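Home Jobs Calls & Notices Events Submit a Listing Sign In

Print this page | E-mail to a friend
14 shares 3 comments

Allo Reading Room seeks evening people (part-time, paid, mostly indoors)

Posted Oct 13, 2022

The Allo Reading Room is hiring evening hosts. We are a membership library on the second floor of the old Aubert building, over the shop that sells vacuum cleaner bags and, as far as we can tell, only to each other. We have books, a few long tables, a kettle with a bad attitude, and a radiator that can be heard from the street. What we don't have is enough people to keep the doors open past dinner, and our members have begun to write letters about it. They are good letters. They are readers.

The job is four hours a night, 2 nights a week, at a rate we will tell you on the phone before you waste an afternoon on a cover letter. It's a real wage. We looked up what the movie theater pays and went a little higher, then had to sit down for a minute.

What you would do

You would unlock the door at five and lock it again at nine. In between you would check books out, check books in, and put them back where they came from. Our shelving follows the Vemitz system, which was worked out by a former member on the backs of envelopes and groups books by the mood the reader is likely to be in afterward. You'll hate it for two weeks. After that you'll try to arrange your kitchen with it.
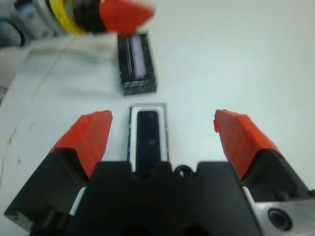 You would also answer the phone. Most calls are for a dentist whose number is one digit away from ours. Please be kind to these people, they're in pain. We keep the dentist's number taped to the desk and we're told he sends a fruit basket some years.

On Tuesdays the room is used by a discussion group that has been reading the same Russian novel since before the current carpet. You are not required to join in. You are required to ask them to leave at nine, and again at ten past.

Who we're looking for

Someone who likes the public, or can do a fair impression of it until closing. You don't need a library degree. One of our best hosts came to us from a tire shop and had the finest telephone manner we've ever heard. You should be able to carry a box of hardcovers up 36 stairs, or be able to talk somebody else into it. The building has a freight elevator at the back, which members with canes, strollers or bad knees use every day, so if stairs are a problem for you, say so and we'll sort the boxes out another way.

You must be over 18 and able to work at least one Friday a month. Everybody says they can work Fridays. We'd like you to mean it.

A second language is welcome. So is experience with a card catalog, though please don't correct ours on your first night. We know about the drawer marked "Misc. (Wet)." 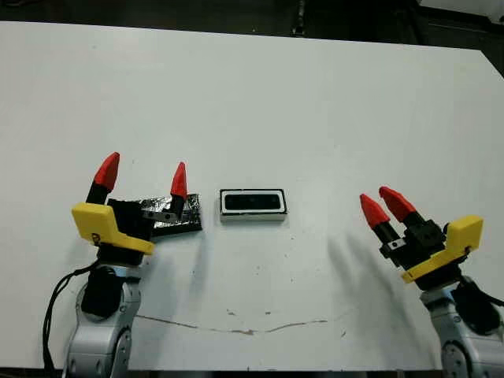

White tabletop with the left arm at one side and its gripper open.

What you get

The wage, as mentioned. A free membership, which lets you take home 7 books at a time and makes you liable for the same fines as everyone else. Keys. A paid training week, during which you will work next to Ebise Wolde, our head of evenings, until you've seen a full range of weather and at least one argument over the window. Sick pay from your first day.

There's also an employee discount at Plisalano, the sandwich place across the street, arranged by us and remembered by them about half the time. Order the egg one.

Hours and start date

We have three openings. We'd like all three people in place before the heating goes on and the members come indoors for the winter. We advertised in September and got a nice pile of applications, nearly all of them for daytime hours, from people who had stopped reading before the word "evening." If you were one of them and have since finished the ad, you may apply again without embarrassment.

How to apply

Write us a letter no longer than a page. Tell us what work you've done, which nights you can't do, and the last book you gave up on and why. No résumé is needed, but we'll read one if you've already got it printed. Bring the letter to the front desk, or push it through the slot marked RETURNS, where it will be treated as overdue and dealt with right away.

We'll call everyone who applies, including the people we don't hire. Interviews run 30 minutes and take place at the long table by the window. You'll be offered tea. Say yes or no to the tea as you please, it isn't a test, though for years there has been a rumor among the hosts that it is.

Questions about the job go to Ebise Wolde at the front desk, any weeknight after five. Questions about your fines go to her too, but on a different night.

Print this page | E-mail to a friend
Back to Jobs Next listing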